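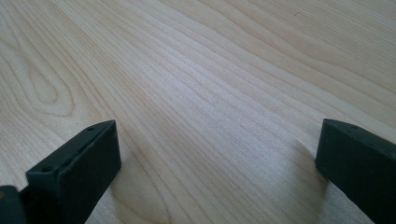
How often should the finger pads of the Umen hand tool be changed?

When the pad face has worn enough that the two pads no longer meet evenly along their full height. In our cell this came after 191 hours of use for the first pair and a little earlier for the second. Do not wait for a pad to crack.

Search this repository Go Clear

# Umen hand tool, Plutstead cell: setup and care

This README belongs to the maintenance folder of the Plutstead cell. It explains how we prepare the hand-held gripper before a recording day, how we change the pads, and what to write in the log. It is meant for the person who does the work, so I tried to keep the steps in the order in which the hands do them.

The recordings themselves are described in a different file, `DATA.md`. Please read that one if you only want to use the data.

## What is in this folder

- `pads.csv`: one line for each pad change
- `zero.csv`: the opening value after every zeroing
- `torque.txt`: screw settings for the fingers and the camera bracket
- `old/`: notes from before the change of bracket in February. Keep them, but do not follow them.

## Before a recording day

1. Wipe both pads with a dry cloth. Alcohol is allowed on the finger body, but not on the pads.
2. Check the finger screws with the small driver. They should not turn at the setting given in `torque.txt`.
3. Open the tool fully and hold it over the bare wooden board, with both fingers in the camera view. Compare their positions with the reference picture of the same tool. The two fingers do not sit at exactly the same height in the picture, and this alone is not a fault.
4. Close the tool slowly until the pads touch. Release it. Do this 20 times, then run `zero_tool`.
5. Read the opening value. It must be between 76 and 78 mm. If it is outside this range, do the zeroing once more before you touch any screw.

Clear the board before step 3. The check script looks for the finger edges, and a tool or a cable lying between them can be taken for an edge.

## Changing the pads

Always change the two pads together. A new pad against an old one closes at an angle, and thin objects then slip toward the worn side.

Remove the finger from the carrier first. It is possible to change the pad with the finger mounted, and I did it so for a long time, but the carrier takes the side force and gets loose after several changes. Put the finger flat on the bench, take out the screws, lift the old pad and clean the seat. Put the new pad in and tighten the screws by turns, a little each time. The pads from Quintela have a small step at the back which goes toward the carrier. The pads from Drastia have no step and can be mounted in both directions.

After the change, repeat steps 2 to 5 and write a line in `pads.csv`. Please include the supplier. We have nine lines without it and they are of no use for comparing wear.

## Known problems

**The opening value drifts during the day.** Usually it is the encoder cable. Push the connector in until you feel it stop, then zero again. Halima Mollel made a printed clip which holds the connector; the drawing is in `old/` and it is still valid.

**The check script finds only one finger.** The pads are dark, and a strong shadow beside one of them can hide its edge. Move the lamp before you change the threshold.

**The tool closes but does not open completely.** Look for dust in the slide. Do not use oil there. If dry cleaning does not help, send the tool to Felista Mwaipopo with the last line of `zero.csv`.

## Open points

The limit for pad wear is still judged by eye. A simple gauge would be better. Also the values in `torque.txt` were measured with Quintela pads only.

Last revised 2018-07-24

Contact: Felista Mwaipopo, Plutstead cell | © Plutstead cell maintenance | Back to top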